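3.2 Materials and handling of soft goods

The items came from two sources. Rosley supplied household textiles in April, mainly towels, blankets and pillow covers. The second group, from the Trirwood set, was made up of bags, pouches and other sewn goods with straps or tabs attached. In all, 176 items were used. Each was given a label and stored flat until needed.

Soft goods with straps were treated as a separate class. A plain towel can be folded along almost any line and will keep its shape for a while. A sewn item has seams, edging and doubled layers that resist folding in some places and give way in others. Straps add a further difficulty – they slip out of a fold after the main body has been closed, and they catch on whatever lies under the item.

Folding was done on a textile cover instead of a bare tabletop. A brushed surface holds the lower layer of the item in place while the upper layer is moved. Figure 3 shows an item from the strap class, black with blue strap tabs and a fuzzy blue-grey edging, against a red fabric background.

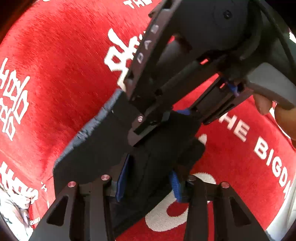 Figure 3. Black fabric item with blue strap tabs, held in a folded, layered shape.

3.3 Scoring of folds

Each finished fold was scored on three points: whether the outer edges met, whether the layers lay flat, and whether any strap or tab was left outside the main body. The first two points follow the Ellus scale without change. The third was added for this study, as the original scale was written for sheets and towels and makes no mention of attached parts.

Two raters scored every fold separately. Where their scores differed, the lower one was kept. Tabs sewn into a seam and too short to be tucked in were not counted as left outside – this rule was taken from the Cunha protocol and applied to all items in the strap class. Scores for plain textiles and strap items are reported separately in Section 4.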